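Subject: Re: [rondville-walks] Night walk, meeting place and what to bring
Date: 21/07/2019

Hello again everybody, and thank you for all the kind notes after the last walk!

Someone wrote:

> I'd love to come on the Drumton Mill walk, but I have never done one of
> these. Is it very scary? My sister won't go near the place after dark.
> Also, do we go inside, and is the story about the miller's lamp true?

Welcome, and please bring your sister if she can be talked into it. I wouldn't call it scary. It is mostly old buildings and gossip, with a chilly stretch along the millrace where people tend to go quiet (me included, and I've led it more times than I can remember). We do go inside, but only on the ground floor, as the stairs are not fit for company.

As for the lamp, I went through the old Rondville newspapers this spring and found one letter, written 139 years ago, from a woman who saw a light moving in the upper window two nights in a row. She thought it was a burglar. The ghost seems to have been added later, probably by the tavern across the road, which did very well out of it.

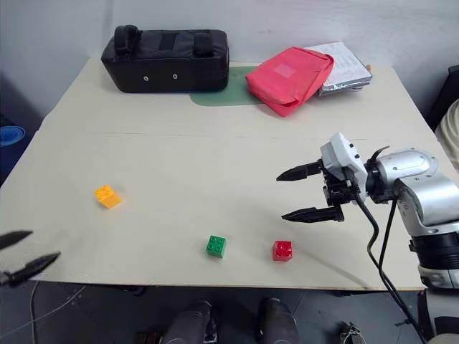
WHAT TO BRING

Sturdy shoes, a flashlight and a sweater, even in July. The whole loop is 2 miles and we take it slowly, with plenty of stops. If you have one of the Dastach maps from the library, bring that too, though the mill is marked on the wrong side of the creek.

The other place people ask about is the Voß house, on the hill behind the church. The family ran a bakery there, and for years the neighbors swore they could smell bread on mornings when the ovens were cold. I grew up two streets over and never smelled a thing, but my grandmother did, and she was not a fanciful woman.
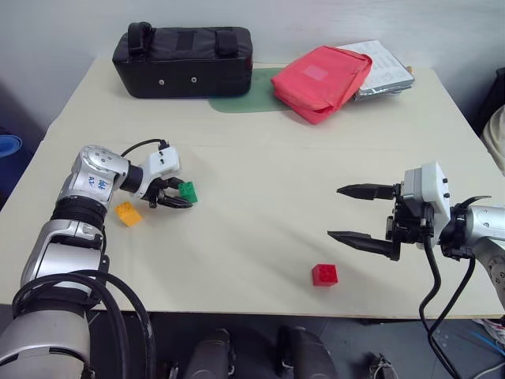
She also said the front gate would never stay latched, and on that point I can back her up completely. We'll stop there last, and I'll read a page from the family's account book, which lists 200 loaves for a single wedding.

Meet by the fountain at eight. Dogs are fine on a leash.

Warmly,
your walk leader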